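November, playback machine, Turumus (stage musical)
Notebook, sound bench

Picked up from the last entry. The band book for Turumus now has 12 numbers with click and 4 without. Orchestrations for the second act came in from Celeste in the morning, two of them in new keys, so the string pads printed last month are no use for those.

Click tempos rechecked against the vocal demo. "Harbor Lights" was marked at 77 in the score and ran faster in the session file. The score is right. Re-rendered stems at 77, four bars of count-in, no pickup. Bjarke wants the count-in spoken in the drummer's feed only, with plain clicks for everyone else. Done for the whole show, since it would be odd to have it in one song.

Underscore for the film-to-stage transition at the top of act two: the movie cut straight from the ferry to the kitchen. On stage the set change takes nearly 600 frames of the old edit, and the cue has to vamp. Built as a two-bar loop with an exit on the downbeat. Stage management calls the exit. Loop point checked on headphones and on the small monitors, no click audible at the seam. Low end of the cello sample hangs over slightly on exit. Shortened the release and left it.

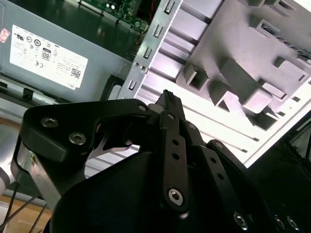
Leif Ravn asked whether the vamp could have a second exit on bar two, as the kitchen table has been landing early in rehearsal and he'd sooner not have the actors stand through a full extra bar with nothing to say.

Tried it. A bar-two exit works musically if the bass holds the dominant. Celeste will write it out for the players. In the session it is a separate marker, labeled EXIT B. Default stays on EXIT A until the director picks one.

Vocal doubles in the finale: pulled down 4 dB in the chorus, muted in the last refrain. Stavros prefers the cast uncovered there and I agree. Reverb send unchanged.

Naming: stems follow the song number in the score, then the version letter. Anything still carrying the film's reel number goes in the old folder. Nicanor has the cue list and is changing it to match.

Open:
Key of number nine – Celeste says down a whole step, cast list not confirmed.
Spoken count-in for the reprise, not recorded.
EXIT A or EXIT B.
Bow music length, waiting on blocking.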